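Search this site
Search for: Search
Type and press enter

Fraser MacLeish makes panels with holes in them

Fraser MacLeish started making perforated panels because of a noisy dining room. A friend had opened a small restaurant in a former bank, with a tile floor and a high plaster ceiling, and people were leaving before dessert.

"You couldn't hear the person across from you," MacLeish says. "I went in with a tape measure and came out with a job I didn't know how to do."

That first job took him most of a winter. He now runs Chisholm, a shop with 6 people on the payroll, and nearly everything that leaves the building has been punched or drilled. The shop makes wall panels, cabinet doors, radiator covers and screens for stairwells. The largest order so far was 3813 panels for a school district, and he says he would think hard before taking another that size.

We met at the shop in April, at seven in the morning, before the compressor is switched on. He prefers to talk then. Once the machines are going he wears ear protection and answers with his hands.

MacLeish grew up around sheet metal. His father fitted ductwork, and he spent summers carrying it up ladders. He did not enjoy it and studied accounting instead. He worked in an office for nine years.

"I was fine at it," he says. "I still do the books here. But I'd look at the ceiling tiles in meetings and wonder who laid out the holes."

The layout is what he most likes to talk about. There are two common ways to arrange round holes in a panel. In a straight pattern they line up in rows and columns, like squares on graph paper. In a staggered pattern each row is shifted over by half a space. You can fit more open area into a staggered panel and still have it hold together, and that is what most of his customers end up with.

"People come in asking for straight because they think it will look cleaner," he says. "Then I put the two samples on the wall and have them stand at the far end of the room. Most of them change their minds."

The samples hang on a rail near the office door. Each has a paper tag with the hole size, the spacing and the name of the color. The names are his own. One range is called Kosetti, after a street he used to live on, and another is called Nudo, which has no color on it at all, only a clear coat.

He picks colors slowly. A new one stays on the rail for several months before he will put it on the price list. Grays and greens do well, he says, and so does anything between the two. Bright colors get a lot of attention from visitors and very few orders.

Customers often ask him about the edges, and he wishes more of them would ask earlier. A panel can be perforated all the way out, or it can have a margin left plain. MacLeish argues for the margin. A plain strip gives you a place to hold the panel and a place to fasten it, and it avoids half holes along the edge, which catch on sleeves and collect dirt.

"Half holes are the first thing I see when I walk into a building," he says. "My wife has asked me to stop mentioning it."

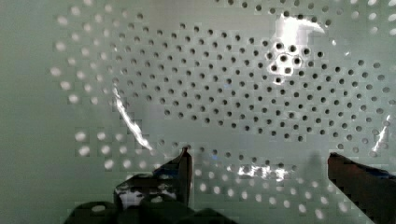
Staggered rows of round holes, with the strip along the left side left plain.

What sits behind the panel matters as much as the panel. With a dark backing the holes read as dark dots. With light coming through from the other side they go pale, and the same sheet can look like a different product. He tells customers to take a sample home and look at it in the morning and again at night with the lamps on. Glare is another thing to check. A finish with some shine will pick up every fixture in the room.

Cleaning is simple. He uses a soft brush on a vacuum, then a damp cloth, and he tells people to stay away from anything oily. One customer used furniture polish on a set of cabinet doors and sent them back asking why the holes had filled up. It took two people an afternoon with pipe cleaners to clear them.

Not every idea has worked. A few years ago he bought a secondhand drilling machine from a closed plant called Plastix and planned a line of small desk organizers. He made 345 of them and sold 2.

"The rest are in the loft," he says. "We use them for screws. They're good for screws."

He has no plans to add a second building. He would like to train someone to do layouts, and he would like to redo that first restaurant, where the panels were hung with the joints a little uneven. The owner has told him it's fine. MacLeish eats there twice a month and always asks for a table facing the window.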